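Robotics Help Board > Buying and Budgeting

Two-arm setup for room tidying – what am I forgetting to budget for?

Posted by Fouad Nassar, 23rd January

Hi all, long-time reader, first big purchase. I help run a small guesthouse called Dulldale (nine rooms, one very old elevator) and for the past year I've been playing with the idea of a robot that handles the boring half of a room turnover. I don't mean making the bed. I gave up on the bed early, after watching a lot of videos and losing a lot of sleep. I mean picking stuff up off the floor, emptying the little trash bin, moving slippers and towels to where a person can grab them. The people who clean for us spend a silly amount of time bent over, and two of them have bad backs now.

We've been trying it with a two-arm rig on a short lease, and the lease is up in May. After that I either buy, extend, or hand it back and go buy a nicer vacuum. My business partner wants a number from me and I keep giving her a different one, so I'd like to get it right before she stops asking.

The way we test is pretty simple. We take one bedroom out of service, leave it the way a guest might, and run the same jobs over and over: lift the bin, deal with what's in it, get the things off the carpet, leave the bedding alone. One arm holds and the other one picks. I drive it by hand for most of this. Some of the runs get used to train it, and a few jobs it will now try by itself with me standing there like a nervous parent.

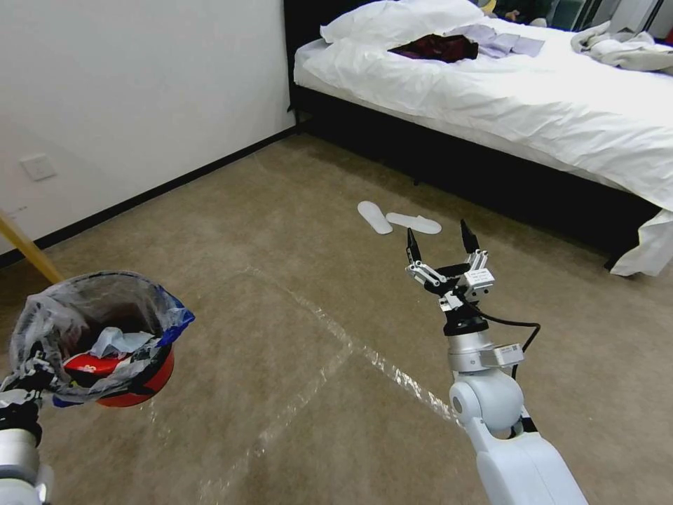

The bin is the job I care about most, and it's the one that's pushing me toward two arms. I tried to save money on paper by dropping one. Then you think about how a person does it: you hold the bin with one hand and go in with the other. With a single arm you'd have to set the bin down on carpet, where it tips, or buy some kind of clamp stand for every room, and then somebody has to put the bin in the stand, and at that point they may as well empty it themselves. Slippers are easier. Any arm that reaches the floor can do slippers, if you don't mind it taking its time, and the flat disposable ones are a pain to get a finger under.

So, what I have on my list so far:

Two arms and two grippers
Base and the column the arms sit on
Computer and cameras
Delivery, which for our elevator means partial disassembly
Spare fingertips
Spare cables
Some kind of yearly support

I have two quotes. Endalix will sell the whole thing assembled, with a year of phone support and one visit. Karam sells the arms and grippers and wishes you luck with the rest, and comes in at a bit under two thirds of the Endalix price before I add anything. I can use a wrench, I can mostly follow a wiring diagram, and I know one person who writes code and owes me a favor. Is the gap real money saved or am I going to spend it all anyway?

Also, how many spares is sensible? The Endalix guy suggested a parts kit that made me laugh out loud on the phone. And does anybody have a feel for floors? All nine rooms are carpeted and I have no idea if I should set aside money for that.

Last thing and then I'll stop. Would you buy one and move it between rooms, or is that a fantasy with an old elevator? Thanks in advance, I know this is long!

marlo_bench

Hi Fouad, I went through pretty much this two years ago, for a laundry room instead of bedrooms, so take what's useful.

The gap between your quotes is partly real. I went the buy-the-arms route and I'd do it again, but I did spend a good chunk of the difference. Mounting was the first surprise. You need something stiff to bolt two arms to, and the first column I had made was cheap and wobbled like a card table. The second one cost more than double and I should have started there. Then the emergency stop and the power side, which I paid an electrician to look at. Then a proper case for the computer. None of these are huge, they just all arrive in the same month.

What I'd tell you to write down as its own line is your own time. I kept a notebook, and from boxes on the floor to the first clean run was 42 working days, with me on it maybe half of each day. If your partner's number doesn't include somebody covering your normal job for that stretch, it's the wrong number. With an assembled system you still have setup, only less of it, and somebody else gets yelled at when the arm won't talk to the computer.

On spares, it depends which part. Fingertips wear out faster than you think if you're picking things up from carpet, so buy a bag of them. I'd have two spare gripper cables in the drawer on day one. Any cable that loops out at the wrist will find something to snag on sooner or later, a bed corner, a chair, whatever, and a week of waiting for a cable is a week of a very expensive coat rack. Ask both sellers what the cable costs by itself and how long it takes to ship. I'd ask about the sensor on the gripper too, if you have one, and whether you can swap it without sending the entire hand back. Mine had to go back. I was not a happy customer.

I wouldn't buy a spare gripper up front. I did, and it's still in the box. If Endalix's kit includes one, ask them to take it out and requote.

For carpet, the part to plan around is the base. Mine rolls on hard floor and I borrowed a carpeted office to see how it went. It got there, but it stopped slightly off from where it thought it was, and a small miss at the wheels is a bigger miss at the end of a long arm. So don't budget for new floors, budget for a base with decent wheels, and get the seller to run it on YOUR carpet before you sign. Tape down anything on the floor that can move, and add tape to the list. You'll go through a shocking amount of it in all its forms. I get a multipack from Trikitz every so often and it's gone before I remember to write it down.

As for moving it between rooms, I'd measure before dreaming. Elevator door, the depth of the elevator, each room door, and the gap between the bed and the wall. Arms folded and arms not folded. If it takes two people to get it upstairs, you've got your answer for the upper floors, and I'd do the ground floor rooms only for the first year.

quietgears

extend the lease. if endalix or whoever owns the rig will do another six months take it, prices keep moving and you don't know yet if it does the bin by itself. you said you drive it by hand for most of it, so right now you'd be buying a slow way of doing a job you already pay people to do

also check your insurance, ours wanted a letter

Tess in maintenance

I'd come down somewhere between the first two answers. I look after equipment for a small group of rental apartments, and I've sat through more of these purchase meetings than I'd like.

Before you pick a seller, do one dull thing: time your cleaners. Not the whole room, only the jobs you'd hand over. When we did it, I was sure floor pickup and trash was ten minutes a unit. We had 149 turnovers on the sheet by the time we finished and the average came out well under four. That changed the conversation a lot! The case for buying got weaker on hours and stronger on backs, because the bending was all packed into those few minutes. You mention two people with bad backs, so put that in your plan in plain words, with whatever it has cost you in cover and sick days. It's a perfectly good reason to buy a machine and partners tend to understand it faster than they understand a payback chart.

Then split your budget into what you pay once and what you pay every year. People lump them together and then year two is a nasty shock. Ours looked like this, leaving out the prices:

Once: machine, mounting, delivery, electrician, training for the staff who'll be near it, a test on site.
Every year: support, software fees if there are any (ask, they hide them), fingertips and cables, insurance, the hours of whoever babysits it.

On top of that we hold back roughly 30 percent of the purchase price for the first year and don't tell anybody it's there. We've used all of it once and almost none of it once, so I can't give you a better figure than that.

About the support contract, read what "visit" means. One visit can be a person with a laptop for a morning. Ask if it covers travel, and whether it's still good if you've moved the machine to a different room. Ask what happens if your friend with the favor has changed any of the software, too. With some sellers that's fine, and with some of them it ends the conversation.

I agree with marlo_bench about testing on your own carpet. I'd add the bed. Long bedding hanging down the side is the thing that stops us most often, since the wheels or the lower arm will catch it. A couple of our units went to shorter covers. Cheap fix, and it still has to go in somebody's budget.

One more on bins. If you're going to buy for nine rooms, buy the same bin for nine rooms, same size, same liner. We had four kinds and every one needed its own grip. New bins cost less than one extra day of anybody messing around with grippers, and the cleaners liked having one size of bag.

If it was my money I'd ask for the lease to run past May with part of the payments counted toward buying. Endalix or Karam, whichever one, they can only say no. Use the extra time for the ground floor rooms and let your partner watch a few runs in person.

Fouad Nassar

Thank you all, this is more than I hoped for. I measured the elevator this morning and it fits with the arms folded, by a margin I'd call uncomfortable, so ground floor first it is. The spare gripper is coming out of the kit. I've asked about the lease and about putting part of the payments toward the price, and they're "checking with someone" – I'll post what they come back with. Tess, could you share the headings on your timing sheet? Mine is on the back of a laundry receipt and it's getting hard to read.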